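Can a machine do it yet? Questions we get about chore robots

Last updated March 2023

We run a small property upkeep business in Ciderport: cleaning, laundry, light repairs, hedges and paths, and a workshop where things get fixed. People ask us all the time when robots will be doing our jobs. These are the answers we give on the phone, written down so we can stop giving them on the phone.

Are you for or against robots?

We own four robot vacuums, so put us down as customers. We get paid for finished work, and we judge a machine the way we would judge a new hire. Did the room get done, and did someone have to go back and do it again?

So do the robot vacuums work?

On a bare floor with nothing on it, yes. In a lived-in house you spend a while picking up socks, cords and pet toys before you press the button, and then you do the stairs and corners yourself. We use ours in empty rentals between tenants. In family homes we carry in an upright.

Can a robot fold laundry?

We have seen it done to a towel. The towel was dry and square and laid out on a clean table by a person. We have never been shown a fitted sheet, a child's snowsuit or a basket with everything balled up together. Ask the salesperson to bring your own basket to the demo. We asked twice and were told it was on the roadmap.

What about dishes?

You already own the robot. It is called a dishwasher, and it has been good for decades. The part people hate is loading, unloading and scraping, and that is the part no one has sold us a machine for. A mug by its handle, we believe. A sink full of greasy pans at the end of a party, call us when you have one.

I saw a video of a robot cleaning a whole kitchen. Was it fake?

Probably not fake. Look for three things anyway: a speed label in the corner, a cut every time something is about to be picked up, and any mention of a person steering from another room. Remote control is a fine technology but you are still paying somebody's wages. And one good run tells you very little. We want to know about the bad ones.

Did you ever try one yourselves?

Yes. We had a Trullivari arm on loan in the workshop for 39 days. The job was sorting screws, hinges and brackets from a mixed bin into trays, which is dull work and looked like a fair test. It handled brackets well. It dropped washers and could not separate hinges that had hooked together. We logged 103 stops where a person had to walk over and clear something. The arm went back in September, and the bin is sorted by hand.

To be fair to it, the arm never complained and it never lost a tray. If all our parts came in one shape we might have kept it.

Are shop-floor robots better than home robots?

Much better, and there is a plain reason. A factory can be built to suit the machine. Parts arrive the same way up, the light never changes and there is a fence to keep people out. Your kitchen was built to suit you, and so was your garage.

Can a robot mow my lawn?

A flat one with clear edges, yes, and some of them are pretty good. Slopes, tree roots and garden hoses are another matter. Somebody also has to trim the edges, and the edges are what the neighbors look at.

What about paths, verges and hedges?

This is the question we get most from people who manage grounds, usually right after a brochure has landed on their desk. The sales pitch is that a path is simple, so a machine can follow it and tidy both sides as it goes. Following the path may well be the easy half.
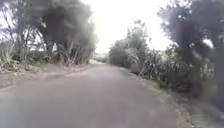

Dry grass and leaf litter on the left bank, a long hedge on the right, and no painted line to steer by.

Now think about what a worker decides along a stretch like that. Which twigs are dead and which are only bare? Does the spiky plant stay? Where does the verge stop and the crumbly soil beside the asphalt begin, and should the edge be cut back or left alone? How hard do you rake a sloping bank before the soil comes down with the leaves? A person with a rake answers all of this without stopping to think. We have asked two vendors how their machine answers it. One sent us a picture of a golf course.

The Scanlon rep told us their cutter could do 380 feet of hedge on a charge. We asked what shape the hedge was in at the end, and whether anybody had checked it for nests first. We are still waiting to hear.

Isn't it cheaper in the long run?

Could be. Get the whole price before you decide: the machine, the yearly software fee, the repairs, and the hours your own people spend babysitting it. Fludholm quoted us for a floor scrubber and the service plan was on page 30. Read to page 30.

When will it really happen?

We don't know, and we would be careful with anyone who gives you a year. We have been hearing "five years" for a lot longer than five years. Single jobs will keep getting picked off, one at a time, starting with flat floors. General housework is a hundred small jobs that keep changing.

What would change your mind?

A machine left alone for a full working week in a house it has never seen, with the family still living there, and a list at the end of everything it got wrong. We would pay to see that list.

Should I wait for a robot before booking a cleaner?

No. Your gutters need doing too.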